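Is It a Fruit or a Vegetable?

Cooks and plant scientists don't always agree! To a scientist, a fruit is the part of a plant that grows from a flower and holds the seeds.

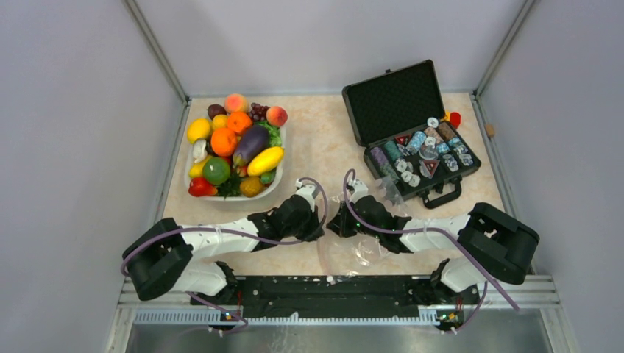
So a cucumber is a fruit. So is a pumpkin! Carrots are roots, and lettuce is leaves.

Berry surprises

Grapes are true berries, and so are tomatoes (wow!). Strawberries aren't.
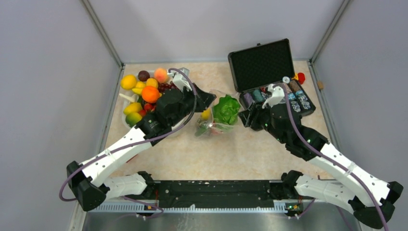
What about eggplant?

It's a berry too, with lots of tiny seeds inside.
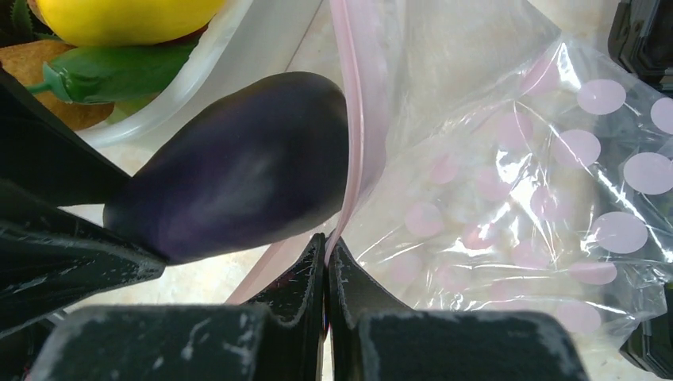

Reading time: 1 minute

Next time you eat a pepper, look for its seeds!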